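Chapter 6
Showing the Robot What You Mean

It is often claimed that a robot can learn a job the way an apprentice does, by being shown. The claim is popular with people who sell robots. It deserves a slower look than it usually gets, and this chapter is meant to provide one.

There are two common ways to do the showing. In the first, a person takes hold of the arm and pushes it through the motion while the joints record where they have been. In the second, the person stands elsewhere and drives the arm with a joystick, a handheld controller or a second arm. Both produce the same kind of record: a list of positions, usually with camera views attached. Neither one records what the person was trying to do. That part has to be guessed by whatever program is trained on the record later, and it is often guessed badly.

Consider the Drukullow exercise, which we will return to in Section 6.3. Nuala Mulcahy and Sinéad Keane asked new operators to move small cubes by remote control in simulation. They collected 186 demonstrations and threw out 14 of them. The report calls the remainder "clean." Readers should ask what that word is worth – a demonstration in which the operator hesitates, backs up and tries again may be clean by the rules and still teach the arm to hesitate.

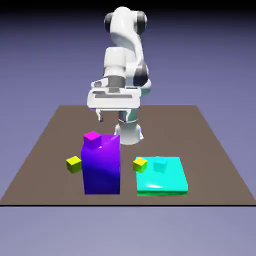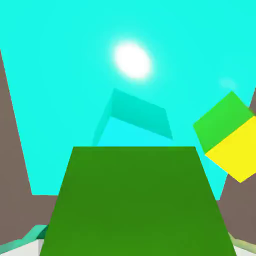
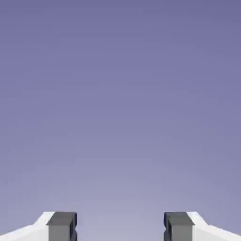
Figure 6.1. Three simulated views, with the gripper fingers at least partly visible in each. The first also takes in the arm and the blocks on the table.

Is guiding the arm by hand better than driving it by remote control?

It depends on what the record is for. Guiding by hand tends to give smoother motion, and beginners pick it up faster, but it needs a real arm and puts the person's own body in the camera's way. Remote control is slower and clumsier, yet the operator can be limited to the same views the robot will have, so the choices on record can at least be traced to something the robot could also see.

Neither answer settles how many demonstrations are enough. The Rinach handbook says 100 per task. Entili's course notes say 390, for a task that looks no harder. We have not found an argument behind either number, and we suspect that both describe how long the operators were willing to sit there. Section 6.1 begins with a smaller problem, deciding when one demonstration starts and when it stops.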